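Council's 'ready-peeled' fruit plan leaves plenty to chew over
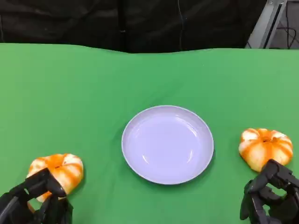

Two peeled orange fruits and an empty plate on a green cloth.

09/11/2019

Nedton council wants to spend 3,000 pounds putting peeled fruit in front of pensioners at its lunch clubs, and says the scheme will get more people eating oranges through the winter. It has yet to produce much to show that the peel was what put them off.

The plan, called Lallero, would see mandarins and other small citrus peeled in the kitchen at the Delacroix Centre and laid out on plates before diners sit down. A trial is due to begin in January and run for 30 lunches. The money would cover extra kitchen hours, plates and tablecloths.

Bogdan Cozma, who put the proposal to Thursday-free diaries of the sort only councils keep, told members that whole fruit was coming back uneaten from the lunch tables. "It sits in the bowl, it goes round the room and it comes back to us," he said. "People with sore hands don't want to fight with a mandarin."

That may well be right. The paperwork behind it is thin, though. It rests on a survey of 63 diners, who were asked whether they would "welcome fruit in an easier form". Most said they would. They were not asked if they liked oranges, or whether they would sooner have the sponge and custard.

Oksana Pylypenko has cooked at the centre for six years and will be in charge of the peeling. She is not against the idea but doubts the timings. The plan allows for a full batch to be done in the half hour before lunch, when the kitchen is also draining potatoes and making gravy.

"Peel them too early and they go leathery on the outside," she said. "Peel them too late and they aren't on the table. I'd like to see whoever wrote that half hour come and do it."

Then there is the pith. An early draft promised fruit "free of peel and pith". The version now before the council says only "peeled", and Mr Cozma confirmed that some white would be left on. He said this was normal and that taking it all off would double the work.

The fruit is to come from Gillano, a wholesaler that already supplies the centre with vegetables. The council did not ask for other quotes, saying the sum was too small to need them. Asked what each mandarin would cost once the peeling was paid for, a spokeswoman said the figure was not broken down in that way.

Noémie Chevalier, whose mother goes to the lunches twice a week, said she would be pleased to see more fresh fruit but wondered why it needed a name and a launch.

"My mum asks the person next to her to start it off with a thumbnail," she said. "She's always managed. If they want to help, buy sweeter ones. The last lot were like lemons."

Aslak Magnusson, a councillor who voted against the trial at its first reading, pointed to a breakfast scheme two years ago that was also meant to change how people ate. It ended up costing 3,029 pounds and was dropped without a report. He wants the number of plates coming back full to be written down this time, and the results put on the council's website.

Mr Cozma said the kitchen would "keep an eye on it". Pressed on what that meant, he said staff would know from looking at the plates whether the fruit had been eaten.

Cormac Ó Néill, who runs the bookings for the lunches, said diners would still be able to ask for a whole orange to take home. Whether unpeeled fruit will stay on the tables during the trial has not been decided.

The council will vote on the money at its next full meeting. Comments can be left at the Delacroix Centre front desk.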